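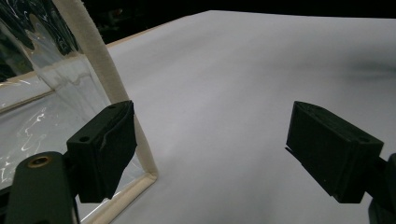
# Vimel hand-held gripper kit: notes after one term

Our robotics club bought two Vimel kits in July for the manipulation stream. I coach that stream with Waraporn Noiphan, who handles the data side. The students use the grippers to record demonstrations by hand, then train a policy for the club's fixed arm. This review covers the hardware and the supplied software, Mutavon, as used by a group of 14 students in Years 10 to 12.

## Assembly

The kit ships as printed brackets, fingers, a trigger linkage, a camera mount and a bag of fasteners. The brackets take brass-coloured threaded inserts, fitted at the factory. We have had the fingers on and off many times and no insert has pulled out. The instructions are adequate except at the linkage step, where the diagram shows the left-hand part mirrored. Allow 45 minutes per unit with a student doing the work.

## Fingers

The black finger blocks are the weak point. Grip on cardboard, cloth and light plastic is good. Wear at the front edge is poor, and the facing strip tears and begins to peel well before the block itself needs replacing. Replacement fingers are sold only in pairs, with the mounts included, whether you need the mounts or not. One student printed a substitute block in flexible filament. It was stiffer than the original and slipped on film.

Opening width is generous. Closing is even on one unit; the other needed a washer behind the right pivot before the tips met squarely.

## Recording

The wide lens keeps both fingers in view through the full stroke. Tracking is less forgiving. On a plain white sheet, Mutavon rejected a large share of takes for lack of visual features. We taped printed markers along the bench and the rejection rate dropped to a workable level. Glare off clear plastic also caused dropouts, so lighting needs some thought if your task uses it.

Over the term the group kept 1672 takes. Export to the training format is a single command and did not fail once. The labelling screen is slow on the school laptops and has no undo.

## Handling

The trigger is comfortable for short sessions. Younger students reported sore forearms and we now swap operators after every batch. Left-handed use is possible, although the cable exits on the wrong side and catches the sleeve.

## Compared with the Flukalgate

The club previously used a borrowed Flukalgate. It is lighter and its fingers last longer, but it opens less and its software would not run on our machines without administrator rights. For a school, that last point decided the matter.

## Verdict

Recommended for a senior club with access to a printer and some patience. Order a spare set of fingers with the kit. I would wait for a revised finger before buying a third unit.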